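Lulwood Shared Kitchen: Minutes of the Fit-out and Stores Meeting, December
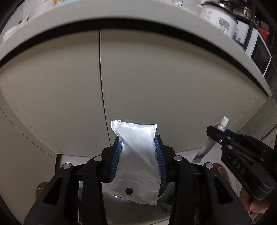
Leilani Greenberg

Present: Leilani Greenberg (minutes), Keisha Nakamura (chair), Tài Lâm, Timo Wegener
Apologies: Roscoe Villanueva
Meeting opened 6.40 pm in the kitchen.

1. Previous minutes
Accepted with one correction. Item 5 should refer to the drawer under the bench, left of the sink, not the drawer under the cooktop. Moved Timo, seconded Tài.

2. Small items in lower cupboards
Keisha tabled the results of the clear-out. The main problem remains small packaging stored without a fixed location: plastic packets, part-used squeeze tubes, sachets, spare seals and screws. These migrate to the back of the lower cupboards and are replaced when they can't be found.

Discussion of packets. Clear-and-white packets with a punched header should be hung by the hole. Laid flat they crease and slide under heavier stock. Tài proposed a rail with short hooks on the inside of the pantry door. Timo noted that the door has a clearance of 14 mm to the shelf edge with the door closed, so a filled packet on a hook will foul the shelf. Two options considered:
(a) set the top three shelves back;
(b) fix the rail to the side wall of the pantry, above the broom clips.
Option (b) preferred. Timo to confirm stud position before drilling.

Packets already opened are to go in a lidded tub. Folding the top over and returning the packet to a hook is not acceptable, as the header tears at the hole under uneven load.

Discussion of tubes. Part-used tubes to be stored cap down in the divided tray. Contents to be worked toward the cap from the crimped end before the tube is put away. Any tube with no legible label goes in the bin, regardless of how much is left. Tài asked whether this included sealant. It does. Sealants and adhesives are to be kept out of the kitchen cupboards altogether and moved to the grey cabinet in the laundry.

Keisha asked that hand creams and ointments not be stored with food items. Agreed. First aid box only.

Action: Timo, rail. Action: Keisha, divided tray and tub. Action: Tài, transfer of sealants.

3. Cabinet fronts
The beige lower fronts are to be retained. The quote from Nongate Joinery for full replacement was $1,716 excluding removal of the old doors. The quote for adjusting hinges and replacing the damaged kickboard was $920 including labour. Meeting accepted the second quote. Moved Keisha, seconded Timo. Carried.

Leilani asked whether the colour of the new kickboard could be matched. Nongate has advised that the original colour is discontinued. A sample of the nearest available shade is to be held against the doors in daylight and again under the ceiling lights before the order is placed.

Hinges: the corner cupboard door drops when opened past 90 degrees. Top hinge screws have pulled. Timo will plug and redrill. He does not want longer screws used in the meantime, the side panel being too thin to take them.

4. Floor
Tài reported that the silicone bead between the floor and the kickboard has lifted at the dishwasher end. The old bead is to be cut out completely and the joint cleaned with methylated spirits before new product goes in. The joint is to be left until the kickboard has been replaced under item 3. No mopping along that edge until then; use a wrung cloth.

Keisha asked for felt pads on the stools. Deferred.

5. Drawer inserts
The Perkico inserts have been returned. Internal drawer width was measured at the front only, and the drawers narrow toward the runners at the rear. Tài has remeasured at front, middle and rear and will reorder to the smallest figure. Gap at the sides to be taken up with cork strip.

Cutlery stays in the top drawer. Second drawer: peelers, openers, measuring spoons. Third drawer: wraps and bags. The bottom drawer was proposed for tea towels. Timo objected that it is the only drawer deep enough for the stick blender. Left as is.

6. Labelling
Labels to go on the shelf edge, with none on containers. Contents change and old labels stay on. Text to be upper case, black on white. Leilani to print once the location list is settled. Roscoe's list (circulated by email) has four locations for rice and should be reduced to one.

7. Correspondence
Letter from Hutchins regarding the annual rangehood filter service. Access is required for half a day. Saturday suits all present. Leilani to reply.

8. Other business
Timo asked that the step stool be returned to the hook behind the door after use.
Tài asked who holds the second pantry key. Keisha believes Roscoe has it. To be checked.
The spare tap washers have been located in the egg cup. To be moved to the laundry cabinet with the sealants.

Carried over from last meeting: replacement of the light over the sink; extension lead without a tag; descaling of the urn.

Meeting closed 7.55 pm. Next meeting to be set once the kickboard has a delivery date.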